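**Fledberg controller vs. the stock one, sim only so far**

**tiltedshelf**
Spent most of April comparing two controllers on the same simulated arm before I let either one near my real gripper, which cost more than my couch. The task is box picking. Stock controller that ships with Gromari against the Fledberg one everybody here keeps recommending in the tone people use for sourdough.

I ran 3,000 picks each. Same seeds, same boxes, same wrist camera. Stock got the box 1,515 times. Fledberg did better by 300. Most of the misses on both sides were the fingers coming down on a neighbor. 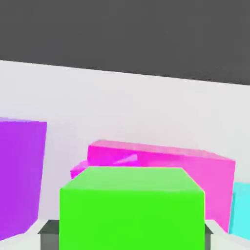
The colors are flat on purpose. I wanted the controllers to be the thing under test, so the detector gets an easy life: green is green, pink is pink, go get it. Overlap is where it falls apart. When one box hides part of another, the stock controller aims for the middle of whatever it can see and then acts surprised.

**grurari_owner**
So you gave it crayon boxes and it still only managed a coin flip. I'd look at the camera before blaming the controller. Is that wall supposed to meet the ceiling at a slant? If your camera is rolled and the transform says it isn't, every grasp is off by the same angle.

**tiltedshelf**
Roll is in the transform. I checked it 3 times, once while sober.

**amarasinghe_a**
Anwara here, I maintain the Grurari gripper model. Which finger pads are you using? The default ones are wider than the real part. I've been meaning to fix that for longer than I'd like to put in writing. With boxes close together you'll clip things you wouldn't clip on the bench.

**tiltedshelf**
Default pads. Great. Wonderful.

**grurari_owner**
I still say camera.

**pallet_jack**
Disagree with both of you. Both controllers had the same pads and the same camera, so the gap between them stands. Whether it survives on hardware is another question. My Fledberg was lovely in sim and then spent a weekend oscillating like a nervous dog.

**amarasinghe_a**
Gains too high?

**pallet_jack**
Gains as shipped. So yes.

**tiltedshelf**
Rerunning with narrow pads tonight. If anybody has gains for the Fledberg that don't shake the table, post them before I plug in the real one.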